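Two arms on one slatted table – gripper keeps closing just above the stick

Posted in Home Builds and Shared Workshops

Marthinus Mkhize
Hello all, I've been putting together a two-arm table in our shared workshop since January and I'm stuck on something silly. The left arm is meant to pick up a thin wooden stick and tap a toy drum with it. Cubes are no bother at all, it'll grab those all evening. The stick, though – the fingers come down, close on nothing and lift away looking pleased with themselves. I've re-taught the pick point 9 times and it drifts again by the next session. I'm running Galleo for the motion side and everything is bolted to aluminium slats. Is it my calibration or my table?

Costello
Had the same thing on mine! My money's on the cloth. A mat ripples when you lean over it, and a couple of millimetres is nothing to a cube but it's the whole job with a thin stick. Tape the corners down, smooth it from the middle outwards, then teach the height again with the stick lying where you want it. I'd also check the bolts on the base plate. Mine had worked loose after 194 cycles and I'd been blaming the software for a fortnight (never told the others in the workshop that).

Farken
just buy better fingers

Gelport
Bit harsh, Farken, but softer tips do help. I glued strips of bicycle inner tube inside mine and came down 2 mm lower than felt sensible – the rubber gives a little, so it doesn't bang into the table. Slow the last bit of the descent too. My drum setup, for comparison:
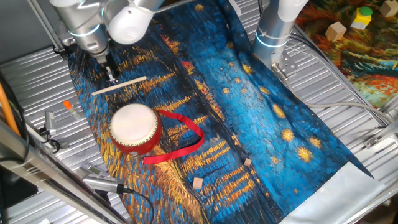

Do I need to calibrate both arms again if I only move one of them?

Only the one you moved, plus a quick check of any spot where the two hand things over. I touch 4 points on the slats with the moved arm, save those, and leave the other arm's file well alone. Keep a copy of the old file until you've had a good evening's run out of the new one.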